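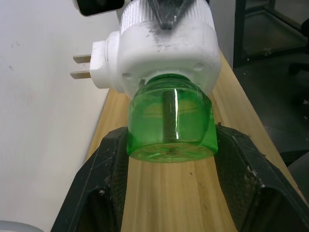
**Will the Imura screen fit a window that isn't square?**

It will cope with a gap of up to 17 mm between the frame and true, thanks to the brush strip down each side. Beyond that you need a joiner, or a different house.

The Imura is a roll-down insect screen for bedroom and kitchen windows. It pulls down, clips at the bottom and goes back up when you'd like to lean out and shout at someone. The mesh is grey, because black shows the dust and white shows everything else.

## What you get

- One screen in its cassette, up to 105 cm wide, cut down with an ordinary hacksaw
- Two side rails with brush strip
- Screws, plugs and a bag of spare clips (you will lose the clips)
- Instructions, now with the steps in the right order
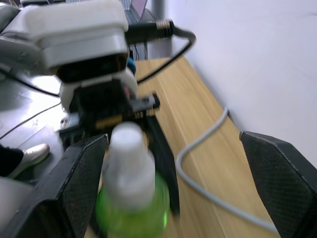 Fitting takes an afternoon if you own a drill and most of a weekend if you have to borrow one. Measure inside the frame at the top, the middle and the bottom, and cut to the smallest figure. Cárdenas, who make the rails for us, would like it known that aluminium can't be cut longer.

Cleaning is a soft brush and a bucket of soapy water. Please don't use a pressure washer. We have seen the results and they were mostly in the neighbour's garden.
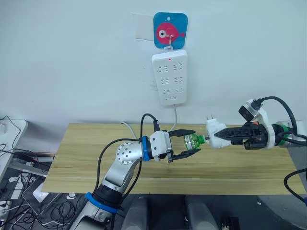
*Nasis, Nov 20, 2021*

The new spring is now in stock. The old one had a habit of sending the screen up at great speed, usually at night. Estrella Rosales in our workshop ran the replacement up and down 416 times before she signed it off, then asked to be put on something else. Older cassettes can be converted with the Fudevis spring kit, and orders placed before the end of December go out with free postage.
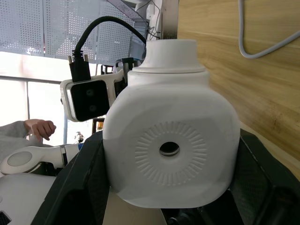

**Can I leave it up all winter?**

Leave it rolled up in the cassette and it will be fine until the warm weather. Give the rails a wipe before you pull it down again, and check the bottom clips for spiders, who seem to like them.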